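3.2 Textile Oberflächen und Wohnpraxis im Schlafraum

Während die bisherige Wohnforschung den Schlafraum vorwiegend unter dem Gesichtspunkt der Privatheit behandelt hat, richtet sich das Interesse dieses Abschnitts auf die Textilien, die dort täglich bewegt, geglättet, gefaltet und abgelegt werden. Grundlage sind die Haushaltsbegehungen und Leitfadengespräche der zweiten Erhebungsphase, die im Februar in der Siedlung Werken abgeschlossen wurde. Ergänzend wurden 1.201 Einträge aus den Haushaltstagebüchern ausgewertet, die von den Teilnehmenden über einen Zeitraum von sechs Wochen geführt worden waren.

Die Kodierung der Tagebucheinträge erfolgte in drei Durchgängen. Im ersten Durchgang wurden alle Textstellen markiert, in denen ein Textil genannt wird. Im zweiten Durchgang wurden diese Stellen nach der beschriebenen Tätigkeit geordnet, im dritten nach dem Ort der Ablage. Abweichende Zuordnungen wurden zwischen den Kodierenden besprochen und in Zweifelsfällen von Evelien Wouters entschieden, die auch das Kodierhandbuch verantwortet.
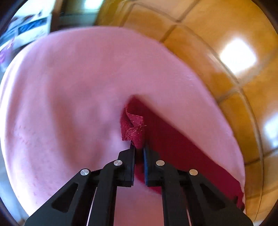 In der Auswertung zeigte sich früh, dass die im Leitfaden vorgesehene Trennung zwischen Bettwäsche, Kleidung und Haushaltstextilien der Alltagssprache der Befragten nur teilweise entspricht. Handtücher, Strickwaren und Decken werden häufig unter Sammelbegriffen geführt; verbreitet sind »die Sachen«, »das Weiche« und, vor allem bei älteren Befragten, »das Zeug vom Bett«. Für die weitere Analyse wurde deshalb der Begriff der Zwischentextilien eingeführt. Er bezeichnet Stücke, die zum Zeitpunkt der Beschreibung weder in Gebrauch noch an einem festen Aufbewahrungsort sind.

Zwischentextilien finden sich in den Tagebüchern an fünf Arten von Orten: auf Stühlen, auf Türklinken und Haken, auf Heizkörpern, in Körben und auf dem Bett. Das Bett nimmt darunter eine Sonderstellung ein. Es dient tagsüber als Arbeitsfläche, auf der gefaltet, sortiert und vorbereitet wird, und muss spätestens am Abend wieder frei sein. Diese zeitliche Begrenzung unterscheidet es vom Stuhl, auf dem einzelne Stücke nach Auskunft mehrerer Befragter über Wochen verbleiben können.

Von Bedeutung ist ferner die Tagesdecke. In den Gesprächen wird ihr eine doppelte Aufgabe zugeschrieben. Sie schützt das Bettzeug vor Staub und vor dem Kontakt mit Straßenkleidung, und sie kennzeichnet den Übergang vom nächtlichen zum täglichen Gebrauch des Möbels. Eine Befragte aus dem Teilgebiet Brosar formulierte, das Bett sei »erst zu, wenn die Decke drauf ist«; vorher lege sie dort nichts ab. Andere Haushalte verzichten ganz auf eine Tagesdecke und legen die Zwischentextilien unmittelbar auf das Bettzeug, ohne darin eine Unordnung zu sehen.
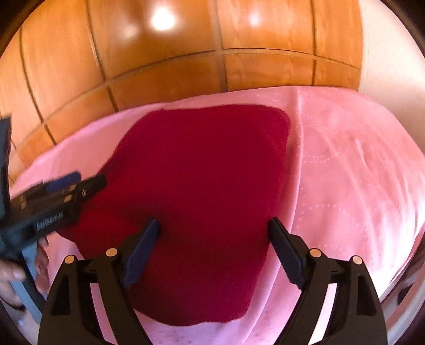
Abb. 4: Dunkelrotes Textil auf rosafarbener Tagesdecke mit gesteppter Musterung.

Die Wahl der Tagesdecke folgt nach Angabe der Befragten selten einem gestalterischen Gesamtkonzept. Häufiger genannt werden Erbschaft, Geschenk und Verfügbarkeit im örtlichen Handel, insbesondere im inzwischen geschlossenen Kaufhaus Testa. Gesteppte Decken gelten als strapazierfähig und verzeihen Falten eher als glatte Ware. Mehrere Teilnehmende hoben zudem hervor, dass sich auf einer einfarbigen Decke andersfarbige Stücke rascher auffinden lassen. Ob diesem Argument beim Kauf tatsächlich Gewicht zukam oder ob es erst im Gespräch entstanden ist, lässt sich anhand des Materials nicht klären.

Hinsichtlich der Faltpraxis bestehen deutliche Unterschiede zwischen den Generationen. In Haushalten, deren Mitglieder vor dem Bezug der Siedlung in Mehrgenerationenwohnungen gelebt hatten, wird das Falten als erlernte Technik mit festen Maßen beschrieben. Als Bezugsgröße dient dort meist das Schrankfach. Jüngere Haushalte orientieren sich stärker an der nächsten Verwendung und lassen Stücke, die am folgenden Tag gebraucht werden, ungefaltet oder nur einmal umgeschlagen liegen.

Einschränkend ist festzuhalten, dass die Begehungen angekündigt waren. Ein Teil der Haushalte hatte nach eigener Auskunft zuvor aufgeräumt, wobei der Umfang dieser Vorbereitung sehr verschieden ausfiel. Die Tagebücher sind von diesem Effekt weniger betroffen, enthalten dafür jedoch kaum Angaben zu Material und Farbe. Für den Gebäudetyp Jacobs, dessen Schlafräume durch eine Schrankwand vom Flur getrennt sind, liegen außerdem nur Tagebücher und keine Begehungsprotokolle vor. Die Befunde zu diesem Typ werden in Abschnitt 3.3 gesondert dargestellt.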